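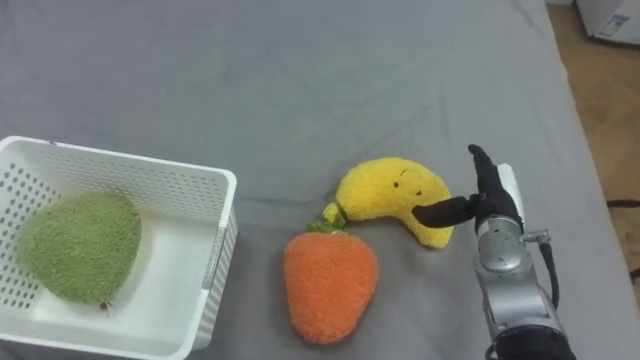 Figure 1. Plush fruit on the grey sheet, with the white perforated basket at left.

4.2 Soft toys and the open basket

Of all the household goods in our tidying study, plush toys gave the most trouble to the people who had to write about them. Books have edges. Mugs have handles, and most adults agree on where a mug lives. A plush pear has no front to speak of, stacks with nothing, and can be put down anywhere without harm, so in the homes we visited in Mostcombe it generally was. Of the 165 diary entries that mention soft toys, very few name a shelf. They name a bed, and then, with varying degrees of resignation, a basket.

Figure 1 shows the sort of arrangement we mean. The pear is in the basket and the banana, which has a face and seems cheerful enough about its position, is still out on the fabric. The orange toy beside it caused a small dispute at the coding stage. Mangundap entered it as a carrot and Teoh as a strawberry, and neither has moved since. We have settled on "orange item" in the tables — a loss to science, but a short one.

Two features of the basket deserve mention. First, it is open at the top, and our diarists much preferred this to anything with a lid. A lid means a second decision, and by the end of the day few parents in the sample were taking on new decisions. Second, the holes in the sides let a person see that something is in there without having to look at it properly. One parent in Vistorlow called this "tidy from the doorway," and we have borrowed her phrase as a category (see Section 5).

Softness also changes what counts as finished. A plush toy can be squashed to fit, and it fills whatever shape it is given, so a basket of them is never quite full. Bainbridge, who coded the Umeo homes, found that 14 of the diarists described pushing toys down to make room, and that eight of these went on to describe the toys coming back up. We had no code for this and had to add one. A banana held by the middle bulges on both sides of the grip and droops at one end, which makes it easy to hold and rather hard to aim. Figure 2 shows the yellow toy just over the basket, green tip down.

Figure 2. The yellow plush toy held above the basket.

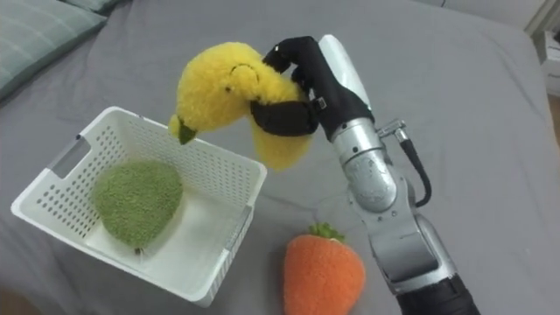
4.3 Who decides what is away

Diarists used the word "away" freely and defined it seldom. For adults it usually meant inside something. Children's accounts, collected by Sopacua and Yeoh, were more generous, and took in under the bed, behind the door and, in one home, on the dog.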